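Last updated: December

Evening, after dinner

I slept badly and came to the office before anybody else, so I had two quiet hours with the planner. Since last week it refuses to make a path when the bowl is near the front of the table. The message says only "no valid goal", and this can mean 5 different things in our code. I wrote a small script which repeats the same request with 2,000 random start poses and saves the reason for each failure. It is slow, but I do not like to guess.

The answer came before lunch. The collision check used an old model of the gripper, with the fingers a little longer than they are now. When the real model was changed in Lodgate, the copy in the planner stayed the same. I felt ashamed, because I am the person who made the copy, in spring, and I wrote beside it "remove soon".

After that I opened the simulated room again and looked at it from two cameras, to be sure that I had loaded the right version.
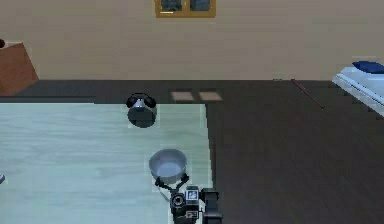
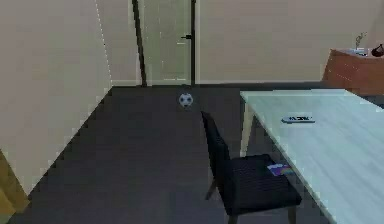
Rendered views of the test room: the gripper with the bowl and the alarm clock, then the side with the door and the black chair.

With the correct model, the planner found a path in 51 starts where it had failed before. In 27 starts it still fails. I looked at several of these one by one, and I think the wrist is too near to its limit, so it is a different problem and I must be patient with it.

Olga Serrano called in the afternoon from the Garnano office. She wants the perception part to give a confidence value for every object, also for the ones which the task does not need. I said that a soccer ball on the floor is not important when the arm works at the table. She answered that it becomes important when the base must drive to the door. She is right, but I did not tell her so quickly. We agreed that I send her the format first, before I write any code.

I also tried to explain to her the difference between "unreachable" and "blocked", and I noticed that our log uses one word for both. I changed it in the evening. It was a small change, four lines, and the tests passed except the one that is always unhappy with the clock settings on my computer.

For tomorrow: delete the old gripper copy, read the wrist limits again, send the format to Olga. Buy coffee filters.

Comments (3)

munetti_fan: We had the same trouble with an old collision model. Now our build stops if the two files are different.

Lazarević: Can you share the script with the random starts?

R.: Did you find the coffee filters?

Contact | Copyright, all notes by the author | Back to top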